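Home > Magazine > Features > At Home

The Orderly Table: Small Containers and the Case for the Tray

Readers who took part in the October survey on household storage will recall that the largest number of complaints did not concern wardrobes, lofts or garden sheds. They concerned the table. Of the 418 households that replied, 350 named the kitchen or dining table as the surface on which small items were most often mislaid, and lids were mentioned more frequently than any other single object.

The finding came as little surprise to Rosimeire Cordeiro, who has advised families on domestic storage for much of her working life and who now leads the home programme at Clasum. Her view is that the table suffers from being useful. It is used for meals, letters, mending, homework and the sorting of whatever has come out of a coat pocket, and very few of these activities are given a place of their own.

"A drawer has sides," she explains. "A table has none. Anything small and round will travel, and a lid is small and round."

The remedy favoured by the programme is a shallow tray, set down before the work begins and lifted away when it is finished. A low rim is preferred, as a deep box throws a shadow over its contents and makes it awkward to reach in from the side. White or another pale colour is recommended for the floor of the tray. Dark caps, screws and buttons show up well against it, and so do crumbs and dust, which many households will regard as a further advantage.

The choice of tablecloth deserves rather more attention than it usually receives. Printed cloths are cheerful and hide stains between washes, but a busy pattern will also hide a hairgrip. The programme does not ask families to give up a favourite cloth. A plain tray placed on top provides a clear working area, and the pattern may be enjoyed around it.

Containers and their lids

Round containers with separate lids present a particular difficulty. A screw-top jar keeps its lid within reach of the hand that removed it. A flat lid is more often put to one side, and is then covered by an envelope or carried off with the plates. Lindalva Pacheco, who runs the sorting workshops at Stitamgate, teaches a simple rule: the lid is laid flat in the tray next to its container, and neither leaves the tray without the other.

Her workshops admit no more than 4 people to a table, and each session lasts 2 hours. Participants bring a bag of mixed small objects from home. The first part of the session is given over to matching containers with lids, and the remainder to deciding what, if anything, should be kept inside them. Containers left without a partner at the end are put in a box by the door, where other participants may look through them. Mrs Pacheco reports that a good many matches have been made in this way between complete strangers.

Clips, crates and glasses

Ordinary stationery has its uses here. Binder clips fit neatly over the rim of a thin-walled tray and may be used to hold a list, a label or a small bag for rubbish. The wire handles can be left standing, which makes the clip easier to remove.

For items awaiting a decision, a slatted plastic crate kept at the edge of the table is sufficient. It should be emptied at the end of each day – a crate which is allowed to stand for a week becomes another table.

Drinks are a matter on which the two advisers differ. Ms Cordeiro prefers that they be kept on a separate surface altogether. Mrs Pacheco permits a glass of water outside the tray, on the side away from any papers.

Workshops at Stitamgate resume in the spring. Places may be reserved at the front desk, and those attending are asked to bring their own tray.

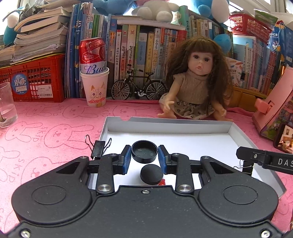

A round black container and a disc-shaped black piece in a shallow white tray, on a rabbit-print cloth.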